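Udley, 5 February 2020

FLAMTHORPE OPENS SHARED WORKROOMS IN UDLEY

Flamthorpe has opened its second set of shared workrooms, in a former depot at Udley. The building has 39 desks and is open to small firms and sole traders from 8am.

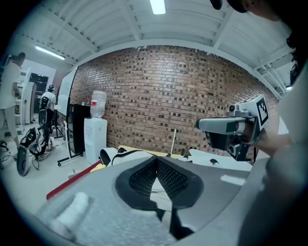
Rents start at £70 a month for a part-time desk, with heating and broadband included. The main room keeps its exposed beams and its red-brown brick wall, with a water dispenser in front of it and a large whiteboard on wheels that any tenant may borrow. Meeting rooms are booked separately.

Over 40 people have asked for places so far. A second floor will open in May.

Enquiries: Flamthorpe, Cordier House, Udley.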